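Ticket: Replacement tabletops and camera supports, Likov cell
Status: Open, waiting on quote
Opened by: Esi Ackah
Assigned to: Deok-su Yook
Priority: Normal

August, 9:40. Esi Ackah
Need a decision on the table before we order the second arm. The mounting plate from Stunska calls for a flat surface and ours has been patched with tape. Can we put a new top in the same purchase, or does it have to wait?

10:15. Deok-su Yook
Same purchase is fine if it stays under 300. Send me the table dimensions and whether you want holes pre-drilled. Also confirm the tripod. I have 2 on the list and no reason written next to them.

10:50. Esi Ackah
No holes. We clamp at the edge. One tripod is for the overhead view and one is a spare. If money is short, drop the spare.

13:05. Deok-su Yook
Spare dropped. Stunska quotes 14 working days for the plate. Vamedum has a tabletop in stock but charges freight separately. Asked them for a total with freight in it.

15:30. Esi Ackah
Add gray duct tape and black tape to the consumables line. Picture of the table attached.

Open items:
Freight total from Vamedum
Table dimensions from Esi
Cost code for consumables (last order went under 29, please check it is still valid)

Do not close this ticket until the plate order is placed.

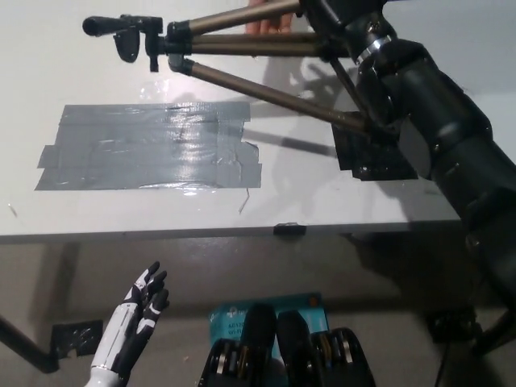 Attachment added by Esi Ackah | Equipment requests
Gray tape patch on the white top, with the smaller black one to the right of it. Tripod held over the table.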